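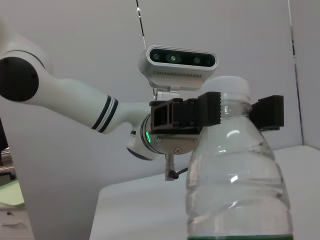 Orestis Ververidis wrote to us that his Pluvia barrel stayed clean the whole summer, and he only emptied the leaf filter two times.

Pluvia 400 – rain barrel for house and garden

The Pluvia 400 collects rain from the roof and keeps it for your plants. It holds 400 liters and stands 122 cm high with the lid closed. The wall is thick and does not let light inside, so algae grow very slowly.

In the package:
Barrel with lid
Leaf filter
Brass tap
Hose for the downspout, with two clamps

Please put the barrel on flat and firm ground. A full barrel is very heavy and must not be moved. Before the first frost, open the tap and leave it open until spring.

Do you need more water? Two or more barrels can be joined at the bottom with the Arnier connector, sold separately. For big gardens we also have the Pluvia 3,000 tank, which is delivered by truck – please ask us first about the width of your gate.

Colors: green, sand, dark gray. Sand is again in stock from July.

Questions about spare parts: Kumaresan Subramaniam, customer desk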